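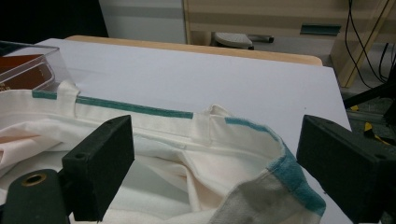
**pegbag_pilgrim** (1,682 posts) wrote:

Cold water first, always cold water first! I've been washing canvas totes for years and the ones that went straight into a hot wash are now about right for carrying one lemon. Soak it, rub some plain soap into the grubby parts, leave it overnight and then see what you've got. What's it made of, is there a label?

---

**turnip_and_twine** wrote:

No label left, I cut it out ages ago as it kept catching on things. I'm fairly sure it said 100% cotton. It's a Gollow one from the Flastemside market, the off-white with the teal stripe along the top hem, and I love it to bits. It's been my bread bag, my library bag and for most of last February my wool bag.

Two questions, then:

1. There's a greyish patch where it folds over. Do I go at that with a brush or will I just fluff up the canvas?
2. Has anybody found a good use for the little fabric loops inside the rim? I've had the bag all this time and only ever hung my keys off one of them.

---

**mothproof** wrote:

Oh the loops!! I put a short cord through mine with a toggle on it and it pulls the top shut just enough that nothing leaps out on the bus. Best thing I've done to a bag. Mine is from Danladi and the loops are a bit narrower I think, so I had to use thin cord, but a bootlace would do it.

For the grey, use a nailbrush, a soft one, and go along the weave and not in circles. Circles make it go fuzzy.

---

**drawer_three** wrote:

I'd go steady with cord through those. They're for hanging the bag up, surely? On mine the stitching only catches the hem and nothing behind it, and one came away when I had potatoes in. A cord pulling sideways all day is going to do the same, only slower.

---

**mothproof** wrote:

Mine's had a cord in it for two years and the stitching is fine! But I don't carry potatoes in it, I'll give you that. I suppose if you're doing a proper big shop you'd leave it slack.

---

**pegbag_pilgrim** (1,682 posts) wrote:

I'm with drawer_three on the weight and with mothproof on the cord, so that's no help to anyone. What I do is go over the base of each loop with a little square of backstitch before I ask anything of it. Takes ten minutes with the radio on. Use a strong thread, buttonhole thread if you have it. Then hang what you like off them.

On the teal: dab a damp white hankie on the stripe before you soak anything. If colour comes off on the hankie, wash the bag by itself and don't leave it lying folded wet, or you'll have a second stripe where you didn't want one.

---

**turnip_and_twine** wrote:

Did the hankie test just now, nothing came off! So it's gone into the bucket. I've also found a reel of cream thread that's a near enough match.

I'm torn on the cord. Might do it with ribbon, to be kind to the stitching.

---

**oatcake_ellipsis** wrote:

Hello, I have been reading this forum for months and it's a thread about tote bags that has got me to join, which my family find very funny.

Can I put in a word for Zureck soap flakes? My neighbour swears by them and I used them on three canvas bags last week. Two came up beautifully. The third still has a ring on the bottom from a leaky carton of milk, and I don't mind it.

And please can someone tell me how you all fold yours? I have a whole drawer of totes and it looks like a nest.

---

**drawer_three** wrote:

Welcome! My user name is the very drawer. Lay it flat, handles tucked inside, fold in thirds longways, then roll from the bottom up and stand them on end like bread rolls in a tin. You can see every one. I got mine down to a single row.

---

**mothproof** wrote:

Rolling gives them a curl that never comes out. I stuff the lot into the biggest one and hang that on the back of the door. Bag of bags. Zero folding, and I can still find what I want by having a rummage.

---

**drawer_three** wrote:

A rummage is what I was trying to get away from!

---

**pegbag_pilgrim** (1,682 posts) wrote:

If you do want yours flat, iron it while it's still a bit damp, inside out, with a tea towel over any print. Stripes come up lovely and crisp. And weigh it when it's dry if you have kitchen scales, I'm nosy about these things. My heaviest canvas one is 438 g and it stands up by itself. I paid 70p for it at a jumble sale and it will see me out.

---

**turnip_and_twine** wrote:

Update! Out of the bucket, a gentle going-over with the nailbrush (along the weave, thank you), and it's on the line now. The grey has faded a good deal, though I can still find it if I look. I'll do the backstitch squares tonight and report back on ribbon versus cord. No scales here, sorry, pegbag_pilgrim, but it definitely doesn't stand up by itself. It flops, and I like it floppy.

---

**oatcake_ellipsis** wrote:

Please do report back, I've just been through the nest and four of mine have loops as well.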